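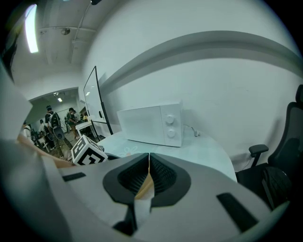
I have been on a tiny-kitchen kick since March, and this week I finally get to write about the part I love most, which is the microwave corner! We have a shared workroom on the second floor at Letbridge, with no stove, no oven and a sink down the hall, so lunch for everybody comes down to one appliance on one table. I picked a plain white model with two round knobs, one right above the other, and I will defend those knobs to anyone. You twist, you walk away, you come back to soup. It sits on a white table up against a white wall, and there's a pale flower on the tabletop just in front of it that I've grown very fond of. It's so faint that you can eat lunch there for a week before you spot it.

I should back up. The old microwave was a big black thing with a touchpad, and the only buttons that still worked were 4, 7 and "popcorn." You could heat your lunch for 44 seconds or 77 seconds, or you could treat it as popcorn. I got pretty good at it! Leftover rice is a 77. A mug of coffee is a 44 and then another 44. But then the 7 started sticking, and I put my foot down.

So one Saturday I drove out to Kineck, the secondhand appliance place past the rail yard, and spent the whole morning there. If you've never been, go with a full tank and an empty trunk. They had an entire wall of microwaves, and the man at the counter let me plug in as many as I wanted. I brought a cup of water from home and tested each one with it (yes, the same cup, it's a good cup). I was looking for three things: knobs, a door that closes without a slam, and a body small enough to leave me some table. The winner cost less than our last group pizza order, and I carried it up the stairs myself, grinning the whole way.

Setting it up took a lot longer than buying it. I am a person who will move a microwave four times in one afternoon and enjoy every one of them. First I had it in the middle of the table, which left two useless little patches on either side. Then I tried it on a shelf, but lifting a hot bowl down from eye level is no way to live. Against the wall was right. The door opens to the left, so I like to keep the landing spot in front clear, and that means the flower gets to be the place where your bowl goes. I tell people "put it on the flower" now and everybody knows what I mean.

A few things I've learned about heating food with knobs, in no order at all:

Start lower than you think. Medium power for twice the time gives you a baked potato that's soft all the way in, and full blast gives you a hot skin with a cold rock inside.

Spread things out. I flatten rice and pasta into a ring with a hole in the middle, a spoonful of water over the top, and a plate for a lid. It comes out steamy and loose and so much better than a clump.

Eggs! Beat two in a mug with a splash of milk, go 40 seconds, stir, and then go in short bursts until they're just barely set. Stop early, they keep cooking while you hunt for a fork. I put Grīnberga pepper relish on mine, the green one, and I'm already halfway down the second jar.

Bread goes in for ten seconds with a damp paper towel around it, and you eat it right then. It won't wait for you.

The cleaning routine is the same one my old apartment taught me. A bowl of water with a few slices of lemon, heated until the door fogs up, then left shut for a good while. Everything wipes off with one cloth. I use the thick cotton ones from Clelamberg, which go through the wash over and over and never get that sour smell. I wipe the knobs too, around the backs where fingers leave a gray ring. White shows everything and I've decided to be glad about it, as you know right away when it needs a wipe.

Next on my list is the cord. It's on the short side, and the plug end comes off the right of the microwave and across the table toward the wall, so it lands right where I'd love to put a tea tray. I'd like a small clip on the back edge to hold it up out of the way. I'm also pricing a narrow rack for mugs, and I've got my eye on one that's 9 inches deep and would tuck in beautifully next to the wall.

After that I want to talk about soup. I have been keeping a list of everything I've reheated since the new one came in, with times and power levels, and it's at 264 entries as of this morning. The lentil section alone runs to a page and a half. If you have a good one-bowl lunch that can be made without a stove, please leave it in the comments, and tell me your wattage!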